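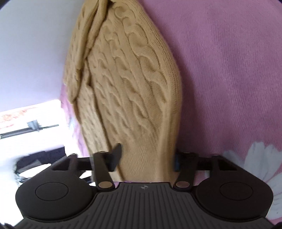 Members of the Urquhart Textile Care Society visited the Eltatow training house on June 29, 2026, at the invitation of its director, Suqin Xia. The house teaches the sorting, folding and storage of household knitwear, and 164 people completed its short course last year. Work is done in a furnished bedroom, on the bed itself, so that trainees learn in the kind of space they will later meet in clients' homes. The beige cable knit, handled against a pink fleece blanket, served well to introduce the morning's subject. Deep cables hold a fold poorly, and Ms. Xia advised members to fold along the ridges where the pattern allows.

The party of eight was received by Kwadwo Quaye, who keeps the house's stock of 430 garments and explained how each is logged after use. Members then asked about the storage of small items.
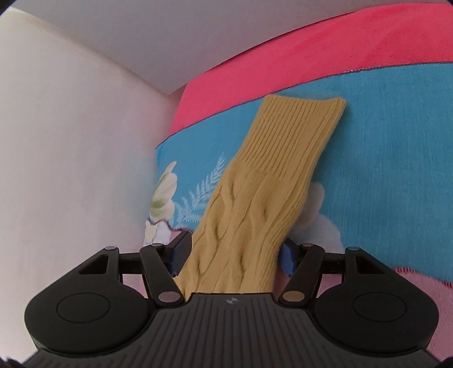 Small knits are taught as a separate unit at Eltatow. Mr. Quaye noted that they are the pieces most often mislaid in a home, and the course gives them a full afternoon. Socks such as the mustard-yellow one are stored flat in pairs -- the house does not permit them to be rolled into a ball, which strains the cuff. Gregor McIver asked whether the same rule applied to thin cotton socks and was told that it did.

After lunch the party moved on to full garments. Oisín Brophy presented the house method for cardigans: fasten the buttons, lay the piece face-up, smooth the placket, and check the surface for lint before any fold is made. Sleeves are brought in last.

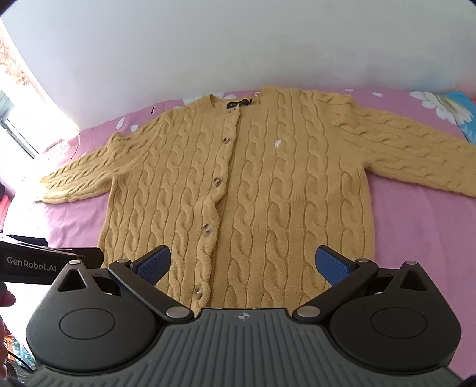
Mustard-yellow cable-knit cardigan laid out with sleeves extended.

The Society thanks Ms. Xia and her staff for their time. A second visit is planned for January. Members wishing to attend should write to Kenneth McIver at the Urquhart office.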